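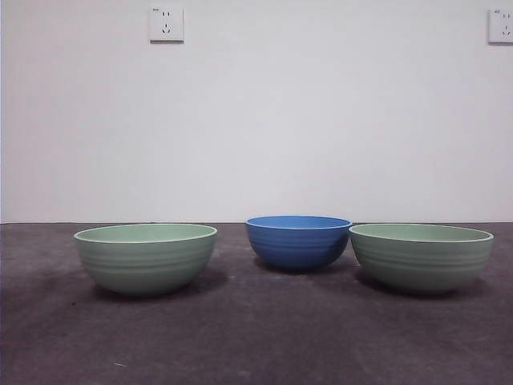
緑の鉢二つと、その間の青い鉢

洗礼簿の欄は何を記録しているか 発表用メモ

読了時間:7分

持ち時間は30分、質疑は別枠。配布資料は表の一覧だけなので、用語の説明は口頭で補う。スライド番号は前日に振り直すこと。

【導入】

本日扱うのは、ドゥムム(Dumum)地区の宣教教会に残る洗礼簿である。冊数は3、記載は通算1574件。最初の冊子は表紙が失われており、使用開始の時期は本文の最初の記載から推定するほかない。二冊目と三冊目には表紙があり、地区名と通し番号が書かれている。

洗礼簿は、キリスト教の広がりを論じる際にまず参照される史料である。信徒数の推移も、改宗者の出身地も、家族単位の受洗の有無も、たいていは洗礼簿から算出されている。算出の手続きは論文の注で短く触れられる程度で、欄の意味が冊子ごとに違う場合の扱いはほとんど書かれない。

今日の主題は数の大小から離れる。各欄に何が書かれ、誰の判断で書かれ、途中でどう変わったかを確認する。神学上の洗礼理解には立ち入らない。幼児洗礼と成人洗礼の是非についても同じ。質問が出た場合は、記録様式に関わる範囲で答える。

【史料の所在と状態】

原本は現在ライトナー(Leitner)文庫にある。教区の統合に伴って移管されたもので、移管時の受領書が一枚残っている。受領書には冊数しか書かれておらず、状態についての記載はない。したがって、一冊目の表紙が移管前に失われていたのか、移管後なのかは確定できない。

綴じは三冊とも糸綴じ。二冊目には後から差し込まれた紙片があり、のりで留められている。紙片の筆跡は本文と一致しない。撮影画像では紙片の下の文字が読めないので、該当箇所は原本で確認した。確認できなかった箇所は、表では空白にせず「判読不能」と入力している。空白は「もともと記入なし」の意味に限定した。

(ここで表の凡例を示す。空白と判読不能の区別は後半で使うので、飛ばさない。)

翻刻と入力にはタヴォスロウ(Tavoslow)の書式を用いた。一行一記載を基本とし、原文の綴りと正規化した綴りを別の列に持つ。正規化は後からやり直せるが、原文の列は修正履歴なしに変更しない。入力の途中でこの規則が守られていない箇所が見つかり、二冊目の前半は画像から入力し直した。

【欄の構成】

一冊目の欄は、日付、受洗者の名、父の名、母の名、代父母、司式者、備考の7欄である。罫線は手書きで、頁によって幅が違う。備考欄は狭く、記入は隣の欄にはみ出すことが多い。

二冊目では欄が印刷されている。並びは一冊目とほぼ同じだが、「父の名」の前に「居住地」が入り、「備考」がなくなる。備考にあたる情報は余白か頁の下端に書かれている。余白の記入がどの受洗者に対応するかは、線で結ばれている場合とそうでない場合がある。線のないものは、行の高さで機械的に割り当てることを避け、対応不明として別表に移した。

三冊目は印刷様式がさらに変わる。「受洗前の名」という欄が独立し、受洗名と並ぶ。この欄があるために、三冊目は改名の研究に適した史料とみなされてきた。実際に頁を繰ってみると、欄が埋まっている時期と空白の続く時期がはっきり分かれる。境目は司式者の交代と重なる。改名の習慣そのものが変化したと読む前に、書き手が欄を使ったかどうかを見る必要がある。

(スライド:三冊の欄の対照表。時間が押したら二冊目の説明を短くする。)

【名の書き方】

受洗名は、ほとんどの場合ラテン語形で書かれている。日常に使われた形とは限らない。婚姻簿に現れる同一人物の名が現地語形になっている例があり、署名の代わりに印が置かれている例もある。洗礼簿の綴りから呼び名を推定することはできない。

受洗前の名は、宣教師が聞き取った音を自分の母語の綴り方で写したものである。書き手が交代すると綴りが変わる。語頭の子音の表記が変わり、長母音の記号が消え、語末の母音が落ちる。兄弟姉妹の記載で父の名が別人のように見える箇所は、多くがこれで説明できる。全部ではない。説明のつかないものを無理に一人にまとめると、家族の数が減り、一家あたりの受洗者が増える。この操作は「家族ぐるみの改宗」という像を強める方向に働く。

逆に、綴りの違いをすべて別人として扱えば、孤立した個人の受洗が増えて見える。どちらの像も入力時の判断で作れてしまう。今回の表では、同一人物とする判断に根拠の列を付けた。根拠は、代父母の一致、居住地の一致、ほかの簿冊との照合、の順に強いものとした。

順番への異論は予想される。代父母の一致を最上位に置いたのは、一家が同じ代父母に続けて依頼する傾向がこの教会では強いためである。ほかの教会にそのまま適用できる順序とは考えていない。

【母の名】

一冊目では、母の名の欄に「不明」または「異教徒」とだけ書かれた記載がある。後者は名を聞かなかったのか、聞いたが書かなかったのか、区別できない。父の側が未受洗の場合には名が書かれていることが多く、扱いは対称になっていない。

二冊目に入ると「異教徒」の語は減り、名が書かれるようになる。これを現地の女性の地位の変化と結びつける解釈があるが、採らない。同じ時期に巡察の指示が出ており、記入漏れを改めるよう求めている。指示書の写しは二冊目の見返しに貼られている。様式の順守を求める文書であり、理由は述べられていない。

母の名が書かれるようになった結果、姉妹関係や母方の親族関係が追えるようになった。代母に母方の親族が選ばれている例も確認できる。一冊目の時期に同じ慣行があったかどうかは、記録からは判断できない。慣行がなかったことの証拠として一冊目の空白を使わないこと。

(ここは質問が出やすい。指示書の画像は予備スライドに入れてある。)

【代父母】

代父母の欄は、これまで補助的な情報として扱われてきた。今回の作業では、この欄が最も情報量の多い欄であった。

一冊目の前半では、代父母に同じ人物が繰り返し現れる。教会の雇い人と伝道師である。受洗者の側に受洗済みの親族がいない時期には、代父母を頼める相手が限られていたと考えられる。後半になると、雇い人以外の名が増える。増えた名を一冊目前半の受洗者と照合すると、かなりの部分が一致する。先に受洗した者が後の受洗者の代父母になっている。

この連なりをたどると、宣教師の活動報告には出てこない人物が見えてくる。報告書で詳しく語られるのは、首長や通訳など、宣教師が直接交渉した相手である。代父母の欄で頻繁に現れる女性の何人かは、報告書に一度も名が出ない。彼女たちが教理の指導をしたとまでは言えない。代母の役割が形式的なものであった可能性も残る。言えるのは、受洗の場に繰り返し立ち会い、名を記されているということである。

ガメオ(Gameo)の集落については、この傾向が特に強い。ガメオには常駐の司祭がおらず、受洗は巡回のときにまとめて行われた。日付は集中し、代父母の名は限られた範囲で循環する。巡回の間に準備を担った者がいたはずだが、洗礼簿にはその役目を書く欄がない。

【日付】

日付の欄は受洗日とされているが、記入日と見たほうがよい箇所がある。インクの濃さと筆の調子が数頁にわたって同じで、その間に日付だけが進んでいる部分がそれに当たる。手控えからまとめて清書したものであろう。手控えは残っていない。

清書の場合、日付の順序は整いすぎる。反対に、順序が乱れている箇所はその場で記入された可能性が高い。乱れを誤記とみなして並べ替えると、この違いが消える。タヴォスロウの書式では、頁内の位置を示す番号を必須にしている。並べ替えても元の順に戻せる。

死に瀕した者への緊急の洗礼は、備考に略号で示される。二冊目では備考欄がないため、略号は受洗名の肩に小さく書かれている。翻刻の際に綴りの一部と誤認された例があった。略号の付いた記載を通常の受洗と合算すると、疫病の時期に改宗が進んだような折れ線ができる。本発表の図では、略号のある記載を別の線にした。線を分けると、通常の受洗は同じ時期にむしろ減っている。

減少の理由は一つに決められない。集会が控えられた、司式者が移動できなかった、記入が追いつかなかった、のいずれも考えられる。巡察記録の該当部分は欠けている。

【居住地】

居住地の欄は二冊目からである。記入される地名には、行政上の村名と、川や丘の名に由来する呼び名が混在する。同じ場所が二つの呼び方で現れることもある。地図化に際しては、位置を確定できる地名だけを点で示し、確定できないものは地図の外の一覧に置いた。

点だけを見ると、受洗者は街道沿いに集中している。ただし位置を確定しやすいのは街道沿いの地名である。内陸の呼び名は行政文書に出てこないので、一覧の側に残る。街道に沿って信仰が伝わったという説明は、この偏りを差し引いてから検討すべきである。

一覧に残った地名については聞き取りで補える可能性がある。今回は行っていない。

(地図のスライドは必ず一覧と並べて出す。地図だけを先に映さない。)

【世界史的な叙述との関係】

宣教の歴史を広い範囲で叙述する際、個々の教会の洗礼簿は合計値に変換されて使われる。合計値は比較に便利であり、使用をやめるべきだとは主張しない。問題は、合計に入る前の段階で行われた判断が、合計値に付いてこないことである。

ドゥムムの三冊について言えば、判断の箇所は少なくとも次のところにある。同一人物の認定、緊急の洗礼の扱い、余白記入の対応づけ、再度の受洗とみられる記載の処理。最後の点は今日は触れる時間がないが、他教派で受洗した者に条件付きで洗礼を授けた記載がこれに当たる。受洗者として数えれば、教派間の移動が新規の改宗に化ける。

各教会で処理が異なれば、教会間の差は信徒の行動の差と記録処理の差の和になる。両者を分離するには、処理の手順が公開されていなければならない。既刊の統計表の多くは手順を記していない。再計算には原本に戻る必要がある。

【今後の作業】

婚姻簿との照合は途中である。婚姻簿は洗礼簿より後に始まっており、初期の受洗者については照合の相手がない。埋葬簿は断片しか残らず、照合には使えない見込み。

表の公開については、ライトナー文庫の利用規程に従う。画像は公開の対象に含まれない。翻刻の表は原文列、正規化列、根拠列を含めて公開する予定で、書式の説明書を付ける。説明書は現在、緊急の洗礼の略号の節まで書き終えている。

ガメオの巡回については別稿で扱う。巡回路の復元には洗礼簿だけでは足りず、司式者の書簡が必要になる。書簡は未整理の箱に入っており、目録がない。

【質疑用の控え】

・受洗者の年齢について。年齢欄はどの冊にもない。備考に「成人」「幼児」とある場合のみ入力した。境目となる年齢の基準は不明。推定年齢を付けてほしいという要望には応じない方針。

・信徒数を出せるかという質問。洗礼簿から出るのは受洗の件数であり、ある時点の信徒数は出ない。転出と死亡と離脱を引く材料がない。

・プロテスタント系の簿冊との比較。同じ地区に別の宣教団の名簿があるが、受洗の記録と聖餐への参加許可の記録が一続きになっており、欄の対応が取れない。比較するなら対応表を作るところから始める。

・筆跡の判定方法。数字の書き方と、行末での語の切り方を主に見た。署名のある頁を基準にし、基準から遠い頁は保留としている。保留の一覧は予備スライドの末尾。

・機械による翻刻を使ったか。試したが、肩付きの略号が落ちるため、三冊とも手入力に戻した。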